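Your Dishwasher Does Not Need a System
By Elínborg Riis
30 Jul 2022

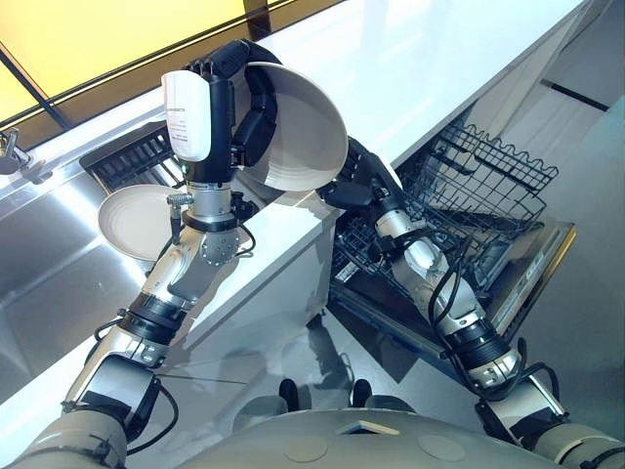
A bowl and a plate at the counter, with the dishwasher open beside the sink.

Last week a reader sent me a loading guide that runs to 11 pages. It has diagrams. It tells you which way a soup bowl should lean, how far apart the plates should sit and why your forks have been facing the wrong direction all these years. I read the whole thing over coffee and then loaded my dishwasher the way I always do, which took less time than the table of contents.

I have my doubts about the dishwasher experts. They seem to agree on very little. One says rinse everything first. Another says rinsing is a sin against the machine. Maiara Cavalcanti, who writes the household column for the Buvarcombe newsletter, told her readers this spring that bowls belong on the top rack, tilted, and nowhere else. In October she had said the bottom. I wrote to ask what had changed and she said she had bought a new dishwasher.

That seems to me the only honest piece of advice anyone has given on the subject. Racks differ. So do bowls. A rule that works with my wide, shallow Sakulska bowls will be useless to a family that eats out of deep mugs.

What I would defend is the dish rack in the sink. The experts treat it as a leftover from poorer times, and one of them wanted me to replace mine with a folding model that cost 87 dollars. Mine is plain and ugly and gets used every day. The good knife goes there, and the pan that I don't trust to the machine, and whatever I need again before supper. A dishwasher that runs once at night is no help to someone who wants the same bowl at noon.

Then there is the claim that a properly loaded machine will save you up to 182 hours over its life. I would like to see who held the stopwatch. My guess is that most of those hours get spent moving plates that somebody else in the house has already put in.

If the dishes come out clean, you loaded it right. If one doesn't, wash it by hand and leave your husband alone.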